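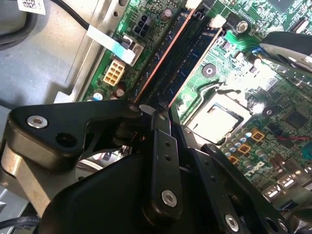
*Gripper over the green motherboard, case open.*

Saturday, March 28, 2020

Notes on the Zeruno street contract, mostly so Citlali Mendoza can pick up where I stop.

Went through the Poretti invoices again, all of February. The city paid for 1250 square yards of resurfacing on Ponce Avenue. The work order signed by the roads office says 800. No change order in the packet the clerk sent. There may be one that was never scanned -- the page numbers skip from 14 to 17.

Second thing: the bid summary lists Utex as the low bidder, then the award letter goes to Poretti with one sentence about "responsiveness." No scoring sheet attached. The city's own purchasing rules ask for a written reason when the low bid is passed over. One sentence might count. I would like to see what they wrote on earlier awards before saying anything to anyone. 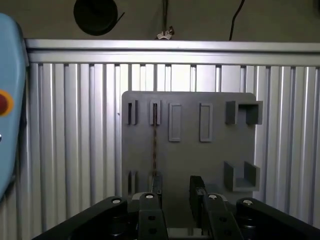
Measured the Ponce job from the plan sheets, twice. First pass gave a number well over the work order, then I saw I had included the bus bay, which is on a different contract. Without it I get about 10 yards more than the work order, so I'm treating the work order as right for now. Plan sheets are not the pavement. Somebody should wheel it when we can get out there.

Council has moved its meeting to a phone call. Public comment goes in by email, 200 words max, read aloud by the clerk. Not enough room for the table, so I'd send the table to the auditor and keep the comment to one question: is there a change order?

Left to do:

- records request for the missing pages (drafted, not sent)
- scoring sheets for the last few street awards
- ask the roads office who signed off on final quantities. The initials on the invoice are not readable in the scan
- fix my spreadsheet, the tax column is added in twice on the second tab

Citlali has the bid packet on paper. I have the scans.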